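4. Setting Up Infection Case Reporting

Applies to Vomedar desktop release 2. Last revised 2019-11-25.

Read this section before you enter a single live case. The quick-start card says reporting can be running in minutes. That is true if your clinic has one user, clean records and no history of sending the same patient twice. Everyone else should set aside an afternoon.

4.1 Before you begin

You need an administrator login, the site code issued by your health department, and a list of the conditions your department requires you to report. Do not rely on the list that comes installed. It was last brought up to date in May and it does not know what your county added afterward.

Check the site code against the original letter. The software will accept any code with the right number of characters, including one that belongs to another clinic. The green check mark next to the field means the code is the right length. It does not mean the code is yours.

4.2 Connecting to the Zastora gateway

1. Open Settings, then Reporting, then Gateway.
2. Enter the site code and press Verify.
3. Choose Test as the mode. Leave it there until you reach 4.5.
4. Set the daily send time. The default is midnight, when every other clinic is sending too. Pick something else.
5. Press Save, close the window, and open it again. If the send time has gone back to midnight, you were not logged in as an administrator, whatever the title bar says.

Note: "Connected" in the status bar tells you the gateway answered at some point since you logged in. To find out whether it is answering now, press Refresh.
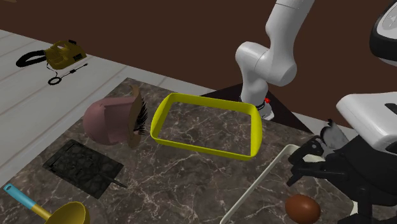 A tabletop, with a yellow appliance on the floor behind it.

4.3 Importing existing cases

1. Export your old records as plain text with one case per line.
2. Open the file and read some of it. Look for dates with the month and day switched, and for names with accented letters. A patient named Từ should still be Từ after the export. If you see question marks, export again and choose Unicode.
3. In Vomedar, choose Import, then Cases, and select the file.
4. Review the preview. It shows only the first 200 lines, so a problem further down will not appear.
5. Press Import.

Caution: Files over 900 lines may stop partway with no message. Split them first. The progress bar is a guess and should not be taken as proof that anything finished. Compare the case total in the software with the line total in your file.

4.4 Duplicate matching

Automatic matching is turned on when you install. We suggest turning it off for the first import. It compares last name and birth date, and it will merge twins, or a father and son if someone typed the wrong year. A merge cannot be undone from the screen. It has to be restored from a backup, assuming you made one.

1. Open Settings, then Matching.
2. Clear the box marked Merge Automatically.
3. Select Flag for Review.
4. Work through the flagged pairs by hand. The Pistdale clinic had 160 of them on its first import and about half were different people.

The score shown beside each pair is often described as a confidence level. Treat it as a sorting tool. A high score on two common last names means very little.

4.5 Sending a test report

1. Create a case using a made-up name and any condition on your list.
2. Press Send Now.
3. Open the log and find the receipt number.
4. Call your health department and ask whether they have the report. A receipt number shows the gateway took the file. It says nothing about where the file went next.
5. When a person has confirmed it, delete the test case and change the mode to Live.

Caution: Switching to Live sends everything in the queue at once, test cases included. Empty the queue first.

4.6 If the totals do not agree

The dashboard counts cases by the date entered. The weekly summary counts them by date of onset. The two numbers will rarely match and neither one is wrong, but only the summary should be quoted to anyone outside the clinic. If the summary and the send log differ, go by the send log and see section 9.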